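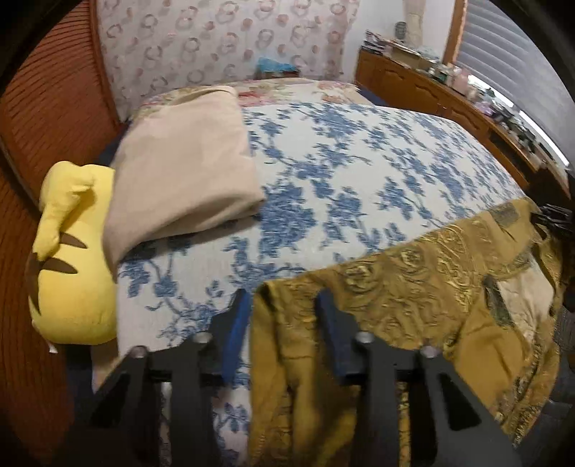

A bedroom with blue floral bedding on the bed.

Posted in February by Kieran Lightfoot, Stundska press desk

Stundska adds fermentation logging to Gredeo brewing software

Stundska has released version 4 of Gredeo, its recipe and batch management software for home and small commercial brewers. The update adds continuous fermentation logging, revised hop utilization tables and a water chemistry calculator.

Gredeo now accepts gravity and temperature readings from floating hydrometers at intervals set by the user. Readings are stored with the batch record and can be exported as a spreadsheet. The recipe library has been expanded to 575 entries, including 44 lager recipes contributed by Dawber, a homebrew supply shop.

The release was tested over nearly 100 batches at the Gestarberg pilot brewery. "Most of the work went into temperature correction," said Trevor Birkett, lead developer. "Readings taken during a cold crash were drifting – the new routine applies the correction before the value is stored."

Existing batch records convert on first launch. Users should back up their data before installing. Recipes saved in the previous format can still be opened.

Press contact: Kieran Lightfoot, Stundska
© Stundska. All rights reserved. Back to top

We use cookies to improve your visit. Accept | Settings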